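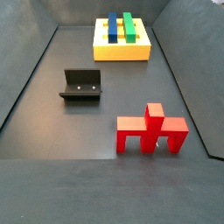
Kamell wants $49 for three pieces of coloured block

Toy maker Kamell has put its new building puzzle, Corer, on sale through the Rurex chain, at a price that will make a few parents look twice at the box.

The starter set is a yellow base with two parallel slots cut into the top, plus a blue bar and a green bar. It costs $49. There is no board, no tray and no bag to keep it in, and the instruction leaflet takes up one side of a folded sheet.

Kamell says the set is aimed at children from four years up and will "grow with the child". The company says the same of most of its range, including a stacking ring toy that our tester's four-year-old outgrew over a long weekend.

The idea is simple enough. The bars can be laid across the slots to make a grid, a bit like noughts and crosses, or fitted down into them, and the leaflet sets out 12 arrangements to copy. The first few have both bars lying across the base, side by side, with the ends poking out past the back edge. Later ones ask the child to stand a bar up or cross one over the other. After that you are told to "invent your own", an instruction that could be printed on a bag of wooden offcuts at no extra charge.

Kamell's launch material makes much of spatial reasoning. It says 10 minutes of play a day will help children "think in three dimensions" and arrive at school ready for maths. We asked what that figure was based on. The reply, which took most of August to arrive, referred to feedback from families who had been sent the set free of charge. It did not say how many families there were, what they were asked, or what their children were compared with. A second email asking for those details has gone unanswered.

Nothing about this makes Corer a bad toy. The colours are strong and easy to tell apart, and a block with slots in it is the kind of thing small children will go back to without being pushed. Copying a pattern from a drawing is a decent exercise and has been for as long as there have been blocks. Whether it needs a registered name and a learning claim is another matter.

The bigger worry is what comes next. Kamell plans an add-on pack with 2 extra bars in new colours, and most of the arrangements shown on the front of the starter box turn out, on reading the small print at the bottom, to need it. A family that buys the set for the picture on the lid will get home and find that they own half of it. Rurex says its shelf labels will make the difference clear. At the branch we went to, on Engebretsen Street, the label gave the price and the product name and left it there.

Rurex would not say how many sets it has ordered. Staff at the store said there had been some interest from grandparents and one return, from a customer who had expected more in the box. The set was on a low shelf near the registers, between the bath toys and a rack of sticker books, with an opened sample chained to the display so that children could try it. The green bar was missing from the sample when we visited at 10 in the morning.

Replacement pieces can be ordered directly from Kamell, although the company has yet to publish a price for them. It is worth waiting for that figure before buying. With a toy made of so few parts, losing one down the back of the couch leaves very little to play with, and none of the leaflet's arrangements can be built with a single bar.

Parents who like the idea could check the local toy library first. Plenty of them carry slotted blocks and bars of one sort or another, and a year's membership may well come in under the cost of the starter set. Those who do buy should keep the receipt. Rurex accepts opened toys back within its usual returns period, provided all the pieces are in the box.

Corer is in Rurex stores now. The add-on pack is due before Christmas.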